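[해결됨] Namlow 시즌 보상 3,000 코인 미지급 및 매치 종료 후 로비 복귀 실패
분류: 고객지원 > PC 클라이언트 > 결제·보상 | 태그: Namlow, 코인, 로비, 오류 코드 73

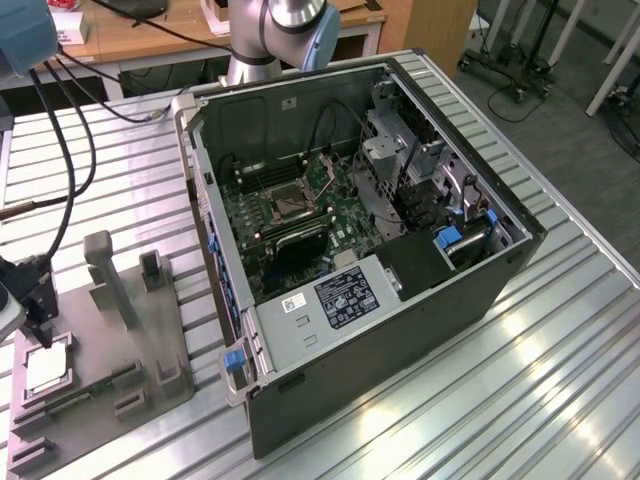
측면 패널을 연 데스크톱 본체. CPU 소켓은 비어 있고 고정 레버가 올라가 있음.

접수일: 2022년 10월 12일
접수자: I-hsuan Kwok
담당: Elango Joseph (Ziltance 고객지원 2팀)
우선순위: 보통
클라이언트: PC, Wokaline 런처로 설치

1. 접수 내용

Namlow 시즌 6 순위전을 끝까지 진행했고 최종 등급은 Serrano 리그로 확정되었습니다. 시즌 결과 화면에는 보상 3,000 코인이 표시되는데 "받기"를 누르면 "처리할 수 없습니다 (73)"이라는 메시지가 나오고 창이 닫힙니다. 우편함에도 코인이 없고 상점 잔액도 그대로입니다.

같은 날부터 순위전이 끝난 뒤 로비로 돌아가지 못합니다. 점수판에서 "계속"을 누르면 로딩 표시만 돌고, 작업 관리자로 강제 종료해야 합니다. 친선전에서는 이런 일이 없습니다. 다섯 번 연속으로 같은 증상을 확인한 뒤 문의합니다.

직접 해 본 것
- 게임 재시작, PC 재부팅
- 런처에서 파일 검사 (손상 파일 없음으로 나옴)
- 공유기 재부팅, 유선 연결로 변경
- 그래픽 옵션을 전부 낮음으로 변경

2. 1차 답변 (Elango Joseph)

문의 주셔서 감사합니다. 오류 73은 보상 수령 요청이 서버에서 거절되었을 때 나오는 코드입니다. 계정에 코인이 배정된 기록은 있고 수령 완료 기록은 없습니다. 보상이 사라진 상태는 아니므로 확인이 끝날 때까지 "받기"를 반복해서 누르지 말아 주세요.

아래 자료를 부탁드립니다.
- 설치 폴더 안 logs 폴더의 가장 최근 파일
- 런처의 계정 연동 화면 캡처
- 시즌 중에 닉네임이나 지역을 변경한 적이 있는지 여부

3. 추가 정보 (I-hsuan Kwok)

로그와 캡처를 올렸습니다. 닉네임은 바꾸지 않았습니다. 지역은 6월에 한 번 변경했습니다. 이사 때문이었고, 변경 후에도 순위전은 정상으로 돌아갔고 점수도 쌓였습니다. 계정 연동 화면에 프로필이 두 개 보이는데 원래 이런 건지 모르겠습니다. 아래쪽 프로필은 레벨 1이고 플레이한 기억이 없습니다.

4. 조사 내용 (내부 메모에서 옮김)

- 로그에서 매치 종료 직후 프로필 조회가 두 번 발생. 첫 번째는 기존 프로필, 두 번째는 레벨 1 프로필.
- 두 번째 조회 결과에 리그 정보가 없어 로비 화면이 응답을 계속 기다림. 친선전은 리그 정보를 조회하지 않으므로 증상 없음.
- 보상은 기존 프로필에 배정되었으나 수령 요청은 레벨 1 프로필 번호로 전송됨. 73 반환.
- 레벨 1 프로필의 생성 시점은 지역 변경 시점과 일치. 시즌 정산 전까지는 기본 프로필 값이 바뀌지 않아 드러나지 않음.
- 클라이언트 파일, 네트워크 쪽 문제는 확인되지 않음.

5. 조치

레벨 1 프로필에 구매 내역과 아이템이 없음을 확인하고 고객 동의를 받아 연동을 해제했습니다. 기본 프로필은 기존 프로필로 다시 지정했습니다. 고객께는 아래 순서를 안내했습니다.

1) 게임과 런처를 모두 종료합니다. 트레이 아이콘까지 종료해야 합니다.
2) 설치 폴더의 cache 폴더를 삭제합니다. saves 폴더는 그대로 둡니다.
3) 런처에 다시 로그인하고 연동 화면에 프로필이 하나만 있는지 확인합니다.
4) 순위전 한 판을 끝낸 뒤 로비 복귀를 확인합니다.
5) 시즌 결과 화면에서 "받기"를 누릅니다.

6. 결과 (I-hsuan Kwok)

안내대로 했습니다. 처음에는 트레이에 런처가 남아 있어서 cache 폴더가 지워지지 않았고, 종료한 다음 다시 하니 지워졌습니다. 순위전 한 판 후 로비로 정상 복귀했고 코인도 들어왔습니다. 단축키 설정이 초기화되어서 다시 맞췄습니다.

7. 종료 메모 (Elango Joseph)

단축키 설정은 cache 폴더에 함께 저장되어 삭제 시 초기화됩니다. 안내문에 빠져 있어 추가했습니다. 지역 변경 시 프로필이 중복 생성되는 문제는 개발팀에 별도 티켓으로 전달했습니다. 같은 증상이 있는 분은 프로필을 직접 해제하지 말고 연동 화면 캡처를 첨부해 새 티켓을 열어 주세요. 본 티켓은 해결됨으로 종료합니다.

댓글 5 | 공유 6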